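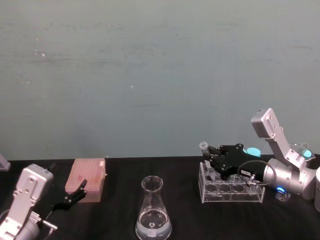 Pale wall, black cloth, pink box.

Week 5: splitting one payment across categories

Right, last time we got as far as setting up our categories, so today it's splits. I use Bonix for my own household budget, and it's what we have on the class machines, but Tramer does much the same with different button names.

Say I spent £70 at the supermarket in February, and part of that was a birthday present. Open the payment, click Category and pick Split. You get two blank lines (press the plus for more). I put the present on the first line and the groceries on the second — the bit left over shows at the bottom, and Save stays grey until it reads zero.

Refunds go in as a minus on the same line. I always forget this!

Now try it with the Jolo practice file. The opening balance should be £624, and once you've split the Herrera bill and saved it you should have £562. If you've got anything else, check the date first, then the account.

Next week: repeating payments. Bring an old bank statement if you have one.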